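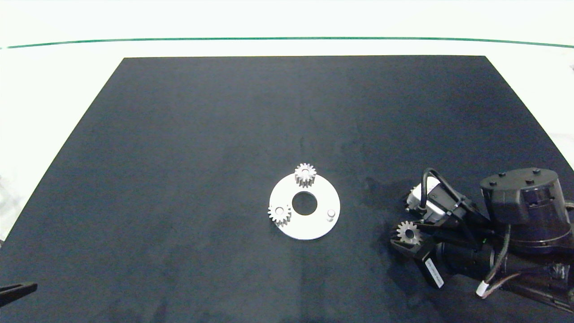
I said in August that I would stop buying old kitchen machines, and then I bought another one. It's a hand-cranked grain mill with the name Dekach cast into the side, and it came in a box of odds and ends from a house sale in Kollivard. I paid 25 dollars for the whole box. The rest of it was mostly jar lids.

The mill needed very little. I took it apart on the kitchen table, cleaned the old flour out of the burrs with a stiff brush, and put a dab of food-grade grease on the shaft. The wood handle had a split, so I glued it and left it clamped for two days. Then I ground some hard red wheat and threw out the first cup, as you should with any secondhand mill.

I have been baking with home-ground flour for most of the fall now, and I wanted to write down what I've learned before I forget it.

Fresh flour is thirsty. My usual loaf takes 300 grams of water and with the fresh stuff it wanted another 40 before it felt right. It keeps soaking for a good while after mixing, so a dough that seems too wet at the start may be fine half an hour later. I ruined two loaves by adding more flour too soon.

It also rises faster in my kitchen than store flour does. I let the first few go too long and they came out flat on top with a sour smell.
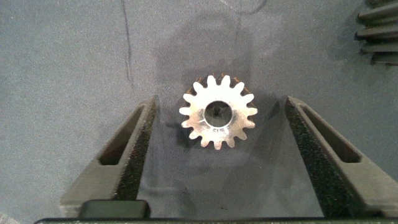 Teófilo Flores, who has the next plot over from mine at the community garden, told me to grind the wheat twice, coarse and then fine. I tried it both ways. Grinding twice is easier on the arm, and the mill doesn't heat up as much. The bread tasted the same to me. I do it twice now anyway, mostly for my shoulder.

Sifting is the part I still haven't settled. If I sift out the big bran I get a taller loaf, and then I have a bowl of bran to use up. I've put it in muffins and oatmeal and on the bottom of the pan to keep the loaf from sticking. My wife would like me to stop putting it in things.

The other surprise was corn. I bought a small bag of dried flint corn at the market in Sodham and expected trouble, as the kernels are very hard. The mill handled it on the coarse setting, a little at a time. The cornbread was gritty in a way I liked. Next time I'll pour hot milk over the meal and let it sit before adding the eggs.

I store the whole grain in a lidded bucket in the hall closet and grind only what I need that day. Any flour left over goes in the freezer in a jar. I left one jar out on the counter for a few weeks and it smelled like old crayons.

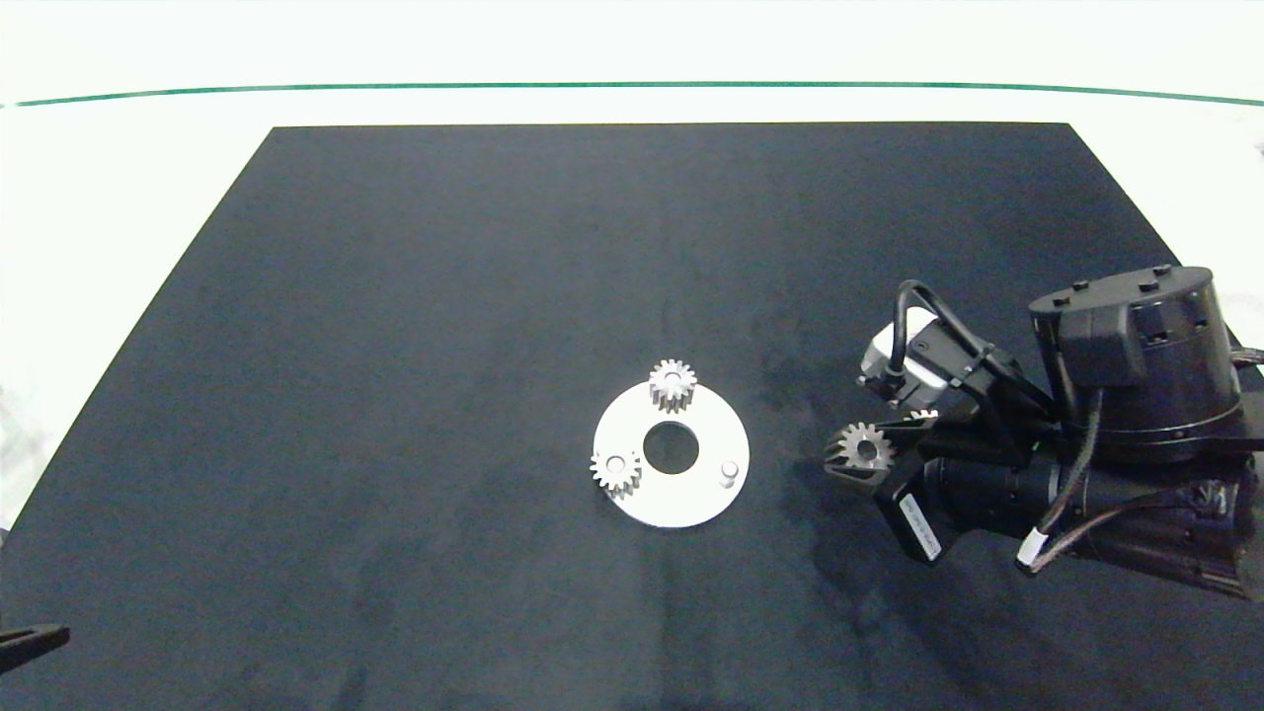
The loaf I make most

Grind 500 grams of hard wheat, fine. Mix it with 340 grams of warm water and let it stand for 30 minutes, covered. Add 10 grams of salt, a spoonful of honey and a teaspoon of instant yeast, and knead until it stops sticking to your hands. Let it rise until it looks half again as big. Shape it, put it in a greased pan, and let it come up just to the rim. Bake at 400 degrees for 40 minutes. Wait until it's cool to cut it, or it will gum up the knife.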